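Thread: Arms on the kitting line, what happened to your job?
Shop Floor Talk > Automation

benchrat_oh
Posted September 2020
I work kitting at Filtgate. Parts come to the bench, you put them in the bin, the bin goes down the line. Management is bringing in robot arms and the first two stations switch over soon. They say no layoffs. I'd like to hear from people who have been through it, mostly about pay and hours. The job in the trial is the same one I do, only with blocks for parts: pick one up off the table, put it in the pink bin, get the next one.

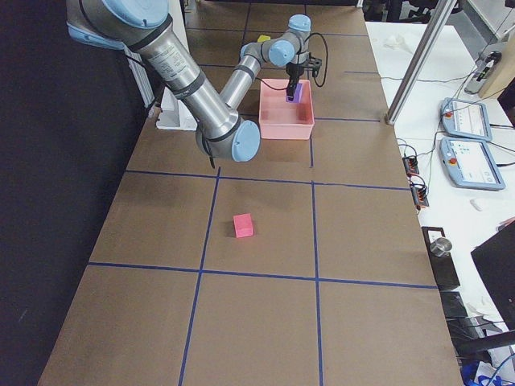
Does the pay grade change when you go from packing to tending?
At Filtgate tenders start on the packer rate and move up one grade after 200 hours signed off on the pendant.

toolcrib
200 hours is fair. At Ostard we had to do 1,000 before anyone saw a raise, and half the people quit first.

lineside_mo
I tend two arms now and I would not go back. My wrists quit hurting. I used to do 742 kits on a good shift and go home with ice on both hands.

toolcrib
Glad about your wrists, but there were four of you on those stations before. Where are the other three?

lineside_mo
Two went to receiving and one retired. I'm not saying it's all good. It's a quieter job and you eat lunch with fewer people.

benchrat_oh
That's what bothers me. Also the checking. Does somebody still look in every bin? Ours has four colors to a kit and they don't have to sit straight, they just have to be in there.

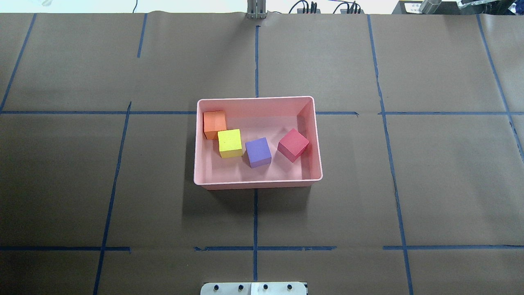 Orange, yellow, purple and red in the bin.

karabulut_fan
We run Karabulut cells at the Cladcombe plant. First 100 bins of every shift get checked by a person, then spot checks. I think that's too few.

toolcrib
Too few for who? A person checking bins all day is worse than packing them. I did it in June and lasted a week.

karabulut_fan
Rotate it then. We do two hours on and swap. My point is that checking is work and it should be on the schedule — at our place it got dumped on whoever was closest.

lineside_mo
Agree with that part. Get the checking written into the job description before you sign anything.

benchrat_oh
Will ask at the next meeting. They gave us a sheet on the new grades but checking isn't on it.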